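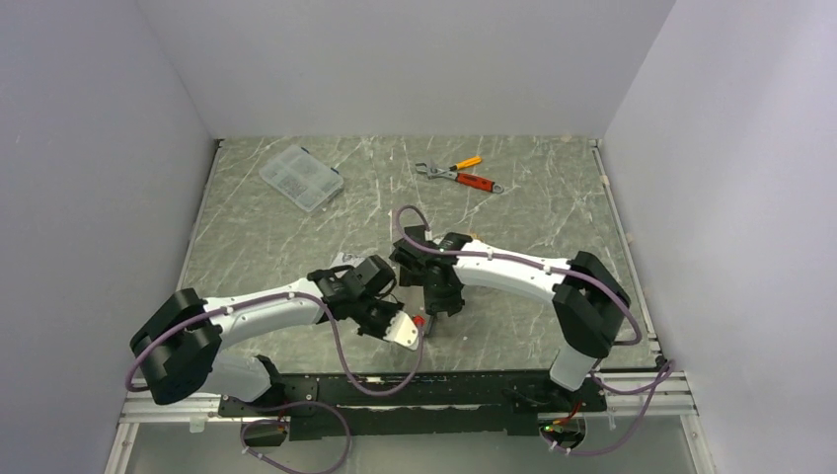 From: Maluleke
To: bench-automation list
Date: Tue 29 January
Subject: Re: Ziren two-arm bench kit, anyone past the trial period?

> We have a quote from Sanport for the Ziren two-arm kit and have to
> decide before the end of the trial window. The use would be small
> mechanical parts, handed from one arm to the other and then put into
> a sorting box. Three questions. Is the reach enough for a shared
> zone in the middle of the table? How does the cabling hold up? And
> is the service plan worth paying for, or can we do the work in house?

We have had the kit since May, bought through Sanport, with the service plan for the first year. The picture shows it on a handover job, grippers close together over the middle of the table and a small red round part between them. Answers in your order.

Reach. Enough, if you keep the handover point near the center line. Both arms are based on the front beam, so the back corners are the weak spots. A box set at the back left, like the clear organizer, is for the left arm only in our cell. We tried to serve it from the right arm and gave up, as the forearm came over the other wrist on every approach. The planner that ships with the kit refuses such paths, correctly, but the message it gives is a bare code 326 and the manual has no entry for it. Sanport told us it means "shared volume violation."

Hand tools are a separate matter. The stock fingertips are fine on small parts. On an adjustable wrench we get a usable grip near the middle of the handle and a poor one at the end, where the weight of the jaws turns it. If your parts list includes anything of that shape, ask for a demonstration with your own tools before you sign.

Cabling. My main complaint. The purple cable runs along the outside of each arm and is tied to the forearm. At the left wrist it hangs in a wide loop past the front edge of the table. You need that slack for wrist rotation, but the loop is also the first thing to catch on a fixture. We replaced 2 cables in the first 25 weeks, both on the left arm. After the second one we moved the last tie closer to the wrist and cut the rotation limit in software, and have had no failure after that. Order spares with the kit. The lead time from Ziren was longer than the repair.

The cable under the beam gets less wear but is harder to get at. Leave room in front of the frame for a person to kneel.

Service plan. We will not renew. It covers calibration visits and wrist hardware, and it excludes cables and fingertips, the only items we have used up. The calibration routine can be run by anyone who can follow the printed sheet. The one visit we did use was good: the technician found a loose elbow fastener that we had been compensating for with offsets. If you have no one on site who is comfortable with that sort of work, pay for the first year and then look again.

One item you did not ask about. The side and back panels were an option on our quote. Take them. Ours are plain gray, and part detection was noticeably more stable with them fitted. The tabletop was our own choice and I would pick something with less pattern next time, as the pale veins gave us false edges until we retrained.

The Zarnberg kit was also on our short list. It routes its cables internally but had a smaller shared zone, and that decided it for us. I can send our cable tie positions and the joint limits off list.

Maluleke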